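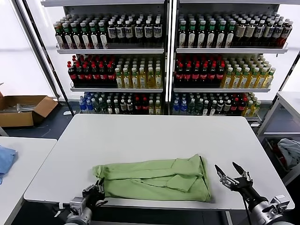

Re: [gritthorpe-swap] Folding the long-sleeved shirts

Tincuța Hodoroagă wrote:
> I have 20 shirts left from the November drop-off and they
> keep sliding off the pile. Do you fold the sleeves in first,
> or fold the shirt in half and deal with the sleeves after?
> Also, collar in or out?

Sleeves first. Lay the shirt face down, bring each side to the middle and run the sleeve straight down the back. Then fold up from the hem, twice for most sizes. If a cuff pokes out at the end, open it up and lay the sleeve again — tucking it in afterward leaves a lump.

Collar out, please. People look there for the size. Button the top button and press the points flat.

The Humphreys box holds 10 shirts this way, so yours will fill two. The Olimska boxes are shallower and I'd keep those for T-shirts. I still have over 100 size stickers if you need any.

Pale colors go on top. I'm at the hall until 4 if you want to drop them off.

Iseck Street table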